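家具工場のオープンデーに行ってきた

年に一度の工場公開、やっと行けました! 木工機械と木の匂いが好きな人間としては何年も前から気になっていたのに、毎回予定が合わず、今年は申し込み開始と同時にフォームを送って、どうにか午前の部に滑り込みました。

行き先はテーブルと椅子を専門に作っているJenatumの本社工場。6月1日の公開日は朝から薄曇りで、最寄り駅から送迎バスに乗って川沿いの道を揺られていきます。車内はすでに期待でいっぱいという感じで、前の席のご夫婦はダイニングの寸法を書いたメモを広げて相談中、後ろの席の学生さんたちは椅子の脚の接合部の話で盛り上がっていました。こういう人たちと一緒に回れるだけで、もう来てよかったと思ってしまいます。

受付で名札と耳栓をもらい、14人ずつの班に分かれて出発。耳栓は配られたときは大げさに感じましたが、製材棟に入って納得しました。帯鋸の音はおなかに響きます。

最初に見たのは乾燥の工程です。屋外の桟積み置き場は屋根だけの吹き抜けで、板と板のあいだに細い桟木を挟んで、人の背丈よりずっと高く積んであります。風の通り道に立つと、ほんのり甘いような、青いような匂いがして、班の全員が同時に深呼吸していました。ここで天然乾燥させてから人工乾燥庫に入れ、庫内を60度まで上げて、板の中の水分をゆっくり抜いていくそうです。急ぐと表面だけ先に縮んで割れる。割れてしまった板も見せてもらいましたが、木口にぱっくり口が開いていて、気の毒なくらいでした。

含水率の測り方も実演がありました。二本針の測定器を板に当てると数字が出るだけのことなのに、参加者みんなが順番待ちの列を作って、自分の番が来るとうれしそうに針を押し当てるんです(私は二回並びました)。
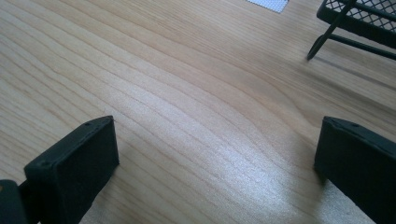 次が木取り。私がいちばん楽しみにしていたところです。届いた板を見て、どこを天板に使い、どこを脚や幕板に回すかを決める作業で、Jenatumではいまもチョークを持った職人さんが一枚ずつ印をつけています。板目と柾目の違いは本で読んで知っているつもりでしたが、同じ丸太から挽いた板を中心寄りから外側へ順に並べてもらうと、まっすぐだった線がだんだん傾き、やがて山形に膨らんでいく様子がひと目でわかります。丸太を頭の中で組み立て直しているようで、ずっと眺めていられました。

はぎ合わせの考え方も面白かったです。幅の広い天板は何枚かの板を横に接いで作るので、木表と木裏をどう組み合わせるかで後々の反り方が変わります。交互に並べる流儀もあれば、見た目を優先して木表で揃える流儀もある。この工場では製品によって使い分けていて、裏側に反り止めの金物を入れるものは木表で揃えるのだそうです。並べた板を床に仮置きして、少し離れて見て、一枚だけひっくり返して、また離れて見る。それを何度も繰り返します。班の中から「三枚目と四枚目を入れ替えたら」と声が出ると、職人さんが本当に入れ替えてくれて、これがなかなか良い並びになったので拍手が起きました。

突板のコーナーには協力会社のInmontが出張展示を出していました。ごく薄く削いだ単板をつないで化粧面を作る会社です。無垢か突板かという話になると、どうしても無垢のほうが上等という空気になりがちですが、展示を見ているとその思い込みがぐらつきます。隣り合う単板を本のページのように開いてつなぐと、木目が左右対称の模様になる。無垢板ではまずできない遊びです。担当の方が単板を一枚、光に透かして見せてくれました。向こう側の指の影がうっすら見えるほど薄いのに、ちゃんと木の匂いがする。触らせてもらうときは息を止めてしまいました。

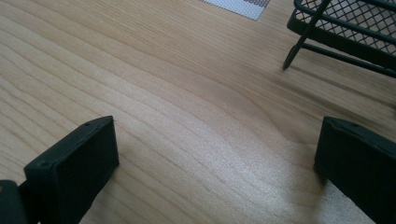

塗装棟は見学通路からガラス越しに。ウレタン塗装のブースと、オイル仕上げの部屋が並んでいます。オイルのほうは布で塗り込んで、余分を拭き取って、乾かしてからまた塗る。その合間の研磨を体験させてもらえました。配られた端材に番手の違う紙やすりを順にかけていくだけなのに、400番を過ぎたあたりで指先の感触が急に変わるんです。隣の人と端材を交換して触り比べて、あっちのほうがなめらかだ、いやこっちだと、初対面なのにずいぶん真剣に言い合いました。

木目に沿って研ぐこと、というのは中学の技術の時間にも習ったはずですが、あえて木目と直角に研いだ見本にオイルを塗ったものを見て、ようやく腹に落ちました。細かい傷が全部浮いて出ています。しかも塗る前は傷がほとんど見えないので、斜めから光を当てて確認するのだそうです。帰ったら自宅の棚板で試すつもりです。

昼休みは社員食堂が開放され、日替わりのカレーをいただきました。テーブルも椅子も全部自社製で、しかも試作品や廃番品が混ざっているという、家具好きにはたまらない空間です。座り比べながら食べている人が多くて、みんな落ち着きがない(私も途中で一度席を替わりました)。大きめのテーブルの端に番号の焼き印があって、私が座ったものは294番。試作の通し番号で、いちばん新しいものは3818番だと食堂の方が教えてくれました。気の遠くなるような数です。

午後はショールームへ。食卓まわりの寸法の話が中心で、これがとても実用的でした。一人分の食事に必要な幅は60センチとよく言われますが、実際に皿とカトラリーを置いて腕を動かしてみると、肘の張り方でずいぶん印象が変わります。奥行きのほうも、向かいの人の皿と自分の皿のあいだに大皿を置く余地を見ておくかどうかで、選ぶ天板が変わってくる。カタログの数字を眺めていたときには考えもしなかったことばかりです。

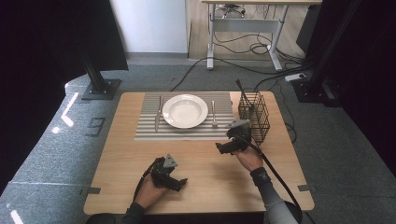

縞のマットに白い皿、ナイフとフォークの一人分

明るい色の天板にどんな布を合わせるかという話も出ました。木目がよく見える天板ほど、大きな柄より無地や細い縞のほうが落ち着くというのが案内の方の意見。私は逆に柄物をぶつけるのも好きなので、ここは少し食い下がってしまいました。布ものはNnajiという織物工房の製品が棚いっぱいに並んでいて、麻の混ざり具合で手触りがまったく違います。結局、無地のランナーを一枚買いました。食い下がったわりに無地です。

椅子の試座コーナーでは、座面の高さを少しずつ変えた同じ型の椅子に順番に座らせてもらいました。テーブルと座面の高低差、差尺というそうですが、これがほんの少し違うだけで、食べやすい卓と書きものをしやすい卓に分かれる。靴を脱いで座ってください、と言われて気がつきました。家では靴を履いていないのだから、店で靴のまま座って選ぶと高さの感覚がずれるわけです。これまで何脚もの椅子を靴のまま選んできました……。

最後は質疑応答の時間でした。手入れの話になると一気に手が挙がります。熱い鍋の跡、子どもの油性ペン、日焼けの色むら。どの家にもテーブルの悩みがあるものですね。私がいちばんメモを取ったやりとりを残しておきます。
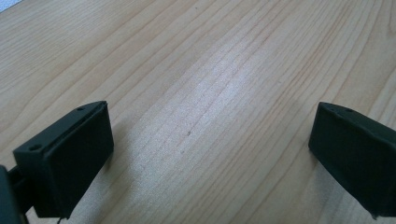 問 オイル仕上げの天板に輪染みができたら、自分で直せますか。
答 浅いものなら直せます。よく乾かしてから細かい紙やすりを木目に沿って軽くかけ、染みの周りまで広めにならし、オイルを薄く塗って拭き取ってください。一か所だけ強く研ぐとそこがへこむので、手のひらで確かめながら進めます。

質問したのは班で一緒だった方で、帰りのバスでは我が家の輪染みとどちらがひどいかという話になりました。補修用のオイルは売店で小缶が買えます。Pelterという名前のシリーズで、艶ありと艶なしの二種類。私は艶なしを選びました。

これから行く方へ少しだけ。靴は底の平らな歩きやすいもの、上着はポケットのあるものがおすすめです。端材の詰め放題が出口にあって、袋がすぐいっぱいになります。それから、製材棟は見学の前半で回ったほうが機械が動いている時間に当たりやすいようです。午後の部の方は、昼前に機械を止めた後の静かな棟を歩いたと言っていました。それはそれで羨ましい。

次の公開は来年の4月だそうです。今度は椅子の座編みの体験枠に申し込みます!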